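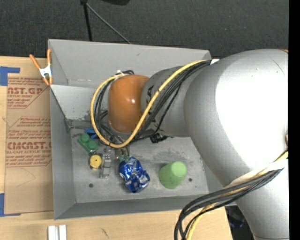

Search notebook Go
Home Entries Equipment Vendors Log out

2020-10-15

Kerkance picking kit, eval cont. Me on the pendant, Miyuki on the laptop. Remo in after lunch.

Where we are: kit is the Clekum gripper, the Kerkance software and the cable dress pack. Loaner goes back to Lirkton unless we buy. They want an answer on price before we've finished testing, as usual.

Running total 1,363 pick attempts since we got the thing mounted, 1,032 good. Log is on the shared drive, Miyuki's folder, the file with "kerk" in the name and not the older one. Don't average in the June numbers, those were the Ferri suction tool and a diffrent bin.

Current bin set is mixed junk on purpose. Green toy block, crushed blue can, green cup, small yellow round thing, a few others. Keep it mixed, the vendor demo was all identical boxes and told us nothing.

Notes by object:
- block: fine. Grabs across the body when it can. Wants to grab by the studs when it can't, slips.
- can: bad. Shiny creases, I think the depth data has holes there. Miyuki turned exposure down, a bit better, then the cup got worse. Put it back.
- cup on its side: ok if it goes for the rim. Across the taper it squirts out and rolls to the wall.
- yellow one: too low, fingers touch the floor first. Software has a floor offset, default is too timid. Changed to 3 mm, then 4. Left at 4.
- anything against a side wall: sloped sides confuse the approach. It plans straight down and the wrist stops short. Need to ask if the bin model can have sloped walls or only a box. Manual says "custom containers supported", no page on how.

Cables. Still my main complaint. Dress pack leaves a big loop of the yellow one down by the wrist, plus the black bundle, and on low picks on the left it hangs right over the parts. Kerkance says the slack is needed for full wrist rotation. We don't use full rotation. Remo wants to limit the last joint in software and pull the loop up shorter - I agree but want it in writing that it doesn't void the loaner terms. Emailed Lirkton, waiting.

Spring clamp on the back left corner of the bin stays ON. Without it the bin creeps when the fingers push on the floor and the calibration is junk after that. Cost me about an hour this morning. If you take it off put it back and recalibrate.

Software side: restart after e-stop still takes forever. Have to reload the cell file by hand each time. Miyuki made a script, it's next to the log.

Opinion so far, mine only: gripper is good, would buy it alone. Software is ok on dull parts. Dress pack no. Remo likes the package more than I do, says one phone number to call is worth something. Fair.

To do
- reply from Lirkton re joint limit
- ask re sloped walls
- price for gripper without the rest (Remo)
- rerun can with matte spray on it, same positions
- order spare finger pads, ours are getting shiney

Stopped at the end of the can runs. Arm parked, cell file saved as the new default.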